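Kellov 3 planning software lets robot arms push first and ask less

Stestley, March -- Kallunine has released Kellov 3, a new version of its planning and control software for robot arms that move things by pushing them. The release is out now for research labs and teaching workshops, and it brings the biggest change to the planner since the project began.

Pushing looks easy until you try to write the code for it. A block slides, turns a bit, catches its neighbour and ends up facing the wrong way. Earlier versions of Kellov worked out a whole run of pushes in advance and then stuck to it. Kellov 3 plans 2 pushes ahead, checks where everything has ended up, and plans again.

"We used to watch the arm carry on with a plan that had stopped making sense three moves ago," said Benjamín Paredes, who leads the planning team at Kallunine. "Now it looks again after every push, and it's a joy to sit next to. I still go down to the bench at lunch just to see what it comes up with!" 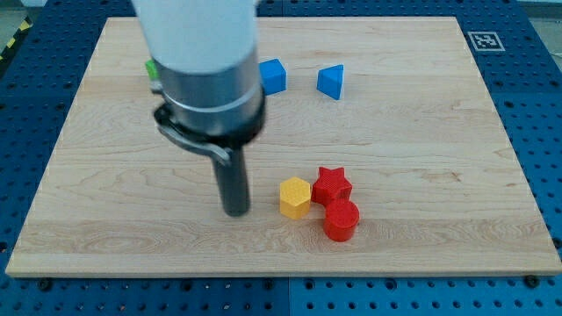
A robot arm fitted with a black rod-like finger over a wooden board, with coloured blocks to be moved.

The perception side has been rewritten as well. Kellov 3 keeps a separate outline for each shape, so a star and a cylinder that are touching are tracked as two objects and the planner can choose a push that parts them. Users can add a shape of their own by loading its outline from a drawing file -- no retraining is needed.

The team tested the release on 1,670 pushes using 101 starting layouts, and the full logs come with the download. They include the failures, each tagged with the planner's best guess at what went wrong. Paredes hopes other groups will dig into them.

"Star shapes are still hard," he said. "If you push on a point, the thing spins. We've got some ideas for that, and I'd love to hear other people's."

Also new in this version is So, a small replay tool that steps through a logged run and shows the path the planner chose next to the ones it turned down. It runs on an ordinary laptop with no arm attached.

Settings files from Kellov 2 will open in the new version, though speed limits need to be entered again before the first run. Setup notes and a list of supported arms are included in the download.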